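Home Stations Booking Safety FAQ Contact

Shared Robot Stations: Rules and Good Practice, Frequently Asked Questions

These answers apply to all tabletop stations at Fliltel, including the two-arm stations used for sorting and pick-and-place work. They were last revised on June 17, 2018. If an answer here disagrees with the card posted at your station, follow the card and tell Kristýna Šťastný so that one of them can be fixed.

Who is allowed to run a station?

Anyone who has finished the station training and been signed off by Igor Dvořáček or Oľga Paulík. Sign-off is for one type of station. If you were trained on a single-arm station, you need a second session before you use a two-arm one. Visitors may watch but may not operate the arms, even for a short try.

How long does a sign-off last?

It lasts 12 months. You can renew it with a short refresher if you have used the station during that time. If you have not, you take the full session again.

Can I work alone?

You can run recorded or scripted motions at reduced speed with no one else at your station, as long as another trained person is in the room. Full-speed runs need two people at the station. One runs the task and the other keeps a hand near the stop button and does nothing else.

Does "in the room" include someone working at another bench?

Yes, if that person is trained and you have told them you are starting. Say it out loud and wait for an answer. Someone wearing headphones does not count.

What has to be checked before the first run of the day?

Press each stop button and confirm that both arms lose drive power. Reset, then home the arms one at a time. Check that the cables at each gripper can move through the full range without pulling tight. Look at the finger tips for cracks or missing pads. Write your initials in the log. If something fails, hang the red tag on the station and leave it powered off.

Do I have to repeat the checks after lunch?

Only the stop buttons, unless someone else has used the station or a tool has been changed. After a tool change, do the whole list.

What speed should I use?

Start every new task at the reduced setting on the card. You may go to full speed after 39 clean cycles in a row. A clean cycle is one with no stop, no dropped item and no contact with anything the arm was not meant to touch. If you change the objects, the containers or where they stand, the count starts over.

Why such an odd number?

It came from the first test plan, written by Juraj Havlíček for the Trutora trial. The station table held 13 starting layouts and each was run three times. We kept it.

What objects can I use on the table?

Light, blunt, everyday things that will not break into sharp pieces. Markers, soft toys, plastic blocks, sponges and empty plastic containers are all fine. Glass, knives, full bottles, batteries and anything heated need written approval first.

Are there special rules for markers and pens?

Yes, a few. Use non-toxic ones. Keep the caps on during runs, and take out any marker with a split barrel. A loose cap on the table counts as an object. Either include it in the task or put it away before you start. Markers roll, so the person watching should call a stop if one is heading off the table. Do not try to catch it while the arms are moving.

How should bins and baskets be placed?

Put them where the arm can reach in from above without crossing over a person. For most sorting tasks that means the side of the table away from the operator. Different colors make it easier for the second person to see at a glance whether an item is going to the right place. Mark the corners with tape if you plan to come back to the same layout. Mesh baskets are light and get pushed, so check them against the tape between runs.

Can I reach in to move an object during a run?

No. Pause the program, wait until both arms are still, and say "hands in" before you reach. Say "hands out" when you are clear. The other person repeats each call. A pause is enough for moving an object on the table. For anything that puts your hand between the fingers of a gripper, or between the two arms, use the stop button.

What about two arms working at the same time?

Each arm has its own side of the table, and the middle is shared. Only one arm may be in the shared part at a time unless the task has been reviewed. The software has a setting for this and it is on by default. Turning it off is the most common reason we send a task back, so please ask before you do it.

What should I wear?

Closed shoes, hair tied back, no lanyards and no loose sleeves. Lab coats are allowed at the stations if they are buttoned and the cuffs are snug. Gloves are not allowed near a moving arm.

Can I leave a program running while I step out?

No. There are no unattended runs at the shared stations. If you need long runs, the enclosed cell in the Jireš building can be booked by the day.

Are the sessions recorded?

Many are. Stations in use for recording have a card on the front that says so. Tell the people at nearby benches before you begin, as they may be in view. Anyone may ask not to be recorded, and you then either turn the camera or pick another time. Recordings stay on the project drive and are not to be copied to personal devices.

What has to be reported?

Any contact between an arm and a person, even if it did not hurt. Any stop button that did not work the first time. Any gripper that opened or closed without a command. Report these the same day on the station form. Dropped objects and bumped baskets go in the log only.

Whom do I call about a fault?

Call extension 3164 during working hours. Outside working hours, tag the station, power it off and leave a note in the log. Do not open the gripper housing or the control box, even if you know what is wrong. Repairs are done by Bameo under the service contract, and they will ask who last touched it.

Do these rules replace the published safety standards?

No. They are house rules for trained users of stations that have already been through a risk assessment. If you change the tool, add a new sensor mount or move the station, the assessment has to be looked at again before anyone runs it. Allow two weeks for that.

How do I leave the station when I am done?

Move both arms to the rest position and power down the drives. Clear the table, put the objects back in their box and stack the baskets. Take up your tape unless the layout is booked again that week. Sign out in the log with the time.

When will the rules be reviewed next?

In September, along with the training slides. Comments sent before then are read and added to the list. Short ones can be left under this page.

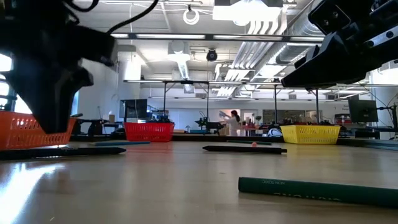
Luuk Cuypers: On the "hands in" and "hands out" calls, could the page say what to do when the second person doesn't repeat it back? We had two people in the same session who took it differently. One waited and one went ahead after a few seconds. I'd like it to say that no answer means you keep your hands off the table and press stop.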